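Do Review Scores Tell Players Anything? A Look at User Ratings for Paid Game Add-Ons

Project report, Media and Audiences seminar
Kamrul Sivakumar and Miroslava Vrabec
Supervisor: Selvaraj Chowdhury

1. Why we picked this

Game stores sell a lot of add-ons: extra levels, costumes, story chapters, season passes. Under each one sits a user score, and most players we know say they look at it before they pay. We wanted to find out what that number is made of. Both of us came in doubting that it measures the quality of the add-on, and the reader should keep that in mind. Kumudini Ekanayake, who read our proposal, told us we sounded like people who had already written the ending. It was a fair hit, and we changed the method because of it.

2. What we did

We collected user reviews for two add-ons to the same game, Nirnum, a farming and exploration title published by Hirkon. The first add-on, Vandex, came out in March and adds a city. The second, Hollmann, adds a set of caves and some new music. We saved 3,980 reviews in all. We threw out anything with no text, and then read a sample of 933 by hand.

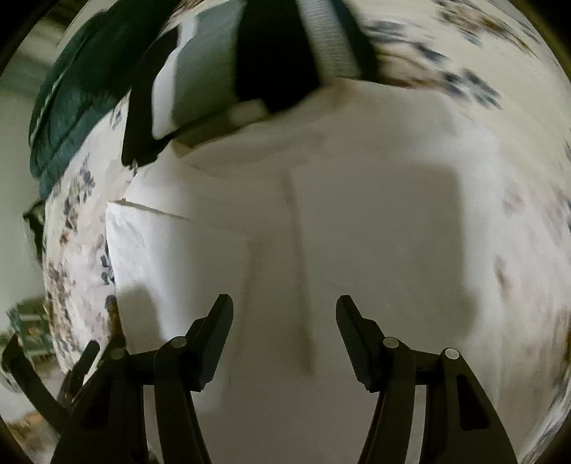
Photo: Elikem Ofori

Each of us read the whole sample separately and gave every review one label: about the add-on, about something else, or unclear. "Something else" covered price, the publisher, server trouble, other players, and the main game. Where our labels differed we talked it through, and if we still disagreed the review went into "unclear." This made the unclear pile bigger than we would have liked.

3. What we found

Of the reviews we read, 58 percent were mainly about something other than the add-on. Price was the most common subject by a wide margin. A typical low review of Vandex gave the lowest score and then said the city was fun to walk around in. Several high reviews of Hollmann said the writer had not installed it yet and was buying it to support the developers.

We do not think these people are lying or being silly. A score box is the only place on the page where a customer can complain about a price, so that is where the complaint goes. But it does mean that a player who reads the average as "how good are the caves" is reading something that is not there.

The store also marks some reviews as "helpful" by vote. We expected these to be better. In our sample the most upvoted ones were mostly jokes, and short ones at that. One was a recipe for soup.

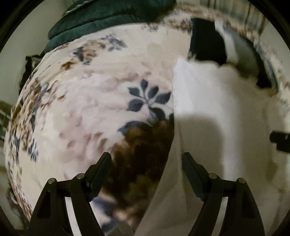

A second problem is timing. Most of the Vandex reviews were posted in the first days after release, when the log-in servers were down for long stretches. The servers were fixed, but few of the angry reviews were edited afterward. The average a player sees now is still carrying that first week. Hirkon's own news post called the score "a living conversation with our community," and we would like to know which part of it is living.

4. Doubts about our own work

There are plenty. We looked at one game from one publisher, and farming games may draw a different crowd than shooters or sports titles. Our labels were blunt. A review that says "too short for the money" is about price and also about the add-on, and we counted it under price every time. Someone who split those differently could bring our main figure down quite a bit — maybe below half.

We also cannot say whether players are really misled. We never asked any. It is possible that everyone already knows the score is a mood reading and treats it that way.

5. What we would do next

Interviews, first of all. We would also sort the reviews by how long the writer had played, which the store shows but which we did not record until we were halfway through, and by then it was too late to go back. Our label sheet and the reading notes are in the seminar folder for anyone who wants to check our calls.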